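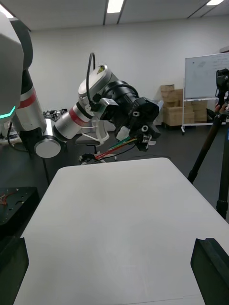 Dalal_O: I am choosing a colour for our sewing table in Sturnport. My favourite is a plain white top with a soft matte finish, like this one.

karim_m: I disagree. White shows every pen mark. 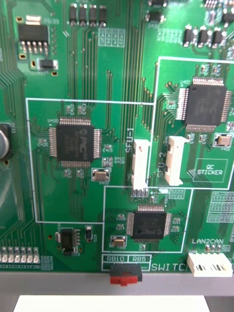
How do you clean a white top?

Warm water and a little dish soap, then a dry cloth.

karim_m: Soap did not help with my ink. I tried it for five evenings.
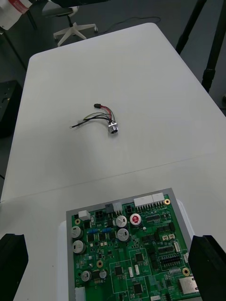
After that I painted the top grey, and I am much happier.

Dalal_O: For me it is still white.

Related topics
Oak or pine desk?
Glue on fabric

Contact | Back to top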